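Finding the grasps in a hand-held gripper recording

By Liv Haugland
January 29, 2019

So you've got a folder full of recordings, and every one of them is a long stretch of somebody waving a gripper over some stuff, picking one thing up, putting it down, scratching their nose, and picking up the next thing. Before you can train anything on that you need to know where each grasp starts and stops. I did this by hand for my first batch, scrubbing back and forth in a video player, and I never want to do it again!

These days I let the jaw width do the work. It's a short script and you can write it in an afternoon. I keep mine inside Pretis, our little pile of recording tools, but nothing below depends on it. All you need is a timestamp and a jaw width for each sample, plus the video to check against.

Step 1. Get the width on the same clock as the video

Do this first, even if you think yours is fine. I skipped it and spent an evening wondering why all my grasps began in midair (the width log was running 225 milliseconds behind the camera). Open the jaws wide and snap them shut a few times at the start of each recording. Find the snap in the video, find it in the log, subtract, and save the difference in the recording's settings file. Then resample the width so you have one value per video frame. Plain linear interpolation is good enough.

Step 2. Smooth it, but only a little

I use a median filter with a window of 9 samples. A moving average rounds off the corners, and the corners are exactly what we're after, so please don't use one here. Plot the raw and filtered lines on top of each other. If the filtered one starts closing noticeably before the raw one does, your window is too big.

Step 3. Look for flat spots, and forget about zero

My first version said "closed means holding something." That's wrong both ways around. Jaws that close on nothing go all the way down, and jaws that close on something stop early and stay there. So you want a stretch where the width drops, levels off above the fully closed value, and stays put for a while.

I call it a hold when the width changes by less than 3 millimeters over at least 800 milliseconds. Anything shorter is usually a fumble. You also need an upper limit, or the script will happily tell you that resting with the jaws wide open is a grasp. Measure fully open and fully closed on your own gripper, put both in the settings file, and throw away any flat spot that sits close to either one.

Very thin things are a pain with this rule. A sheet of paper looks just like an empty hand, and I still label those myself.

Step 4. Walk back to where the closing began

The flat spot gives you the middle of the grasp. For the start, step backward from its first sample until the width stops getting bigger. For the end, step forward until it starts opening again. Add a bit of padding on both sides so you keep the approach. Write out one row per grasp: start, end, held width, and an empty column called "ok" that you'll fill in next.

If you have a second gripper in the recording, run the whole thing again on its log and keep a separate table. I tried merging them into one and it got confusing fast, mostly because one hand often hovers while the other one does the picking.

Step 5. Check one frame from every hold

Have the script save the video frame halfway through each hold, then flip through them in an image viewer. It goes quickly. I look at the fingertips first: is there something between both pads, and is it the thing I meant to pick? Put a y or n in the "ok" column and move on.

Boxes of similar objects are where I slow down. Width alone can't tell you which remote you grabbed out of a box of remotes, or whether a second one is stuck to it. For those I add a note with whatever I can read on the object. For a frame like the one below my row says "TCL remote, cream, held at a tilt over the box, others underneath," and the "ok" column gets a y.

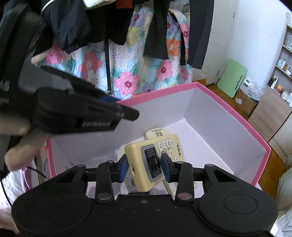 Recent posts

Settings files I can still read a month later
Plotting two grippers on one timeline
Moving the Wallin recordings to the new disk
What I changed in Pretis in July

Comments

Aslak Isaksson
Thanks for this! The median filter tip fixed my corners. How do you handle soft stuff? I've been picking up socks and the width keeps creeping down the whole time I'm holding them, so I never get a flat spot.

Liv Haugland
Oh yes, socks. I loosen the width limit for those recordings and make the minimum time longer to balance it out. You'll get a few junk rows but they're easy to spot when you flip through the frames.

Ottar Lunde
Small thing on step 4: I had to ignore tiny bumps while walking backward or it stopped too early. I let it skip over a couple of samples going the wrong way before giving up.

Teodor Haugen
Snapping the jaws at the end of the recording as well is worth the trouble. My clocks drift on the long ones.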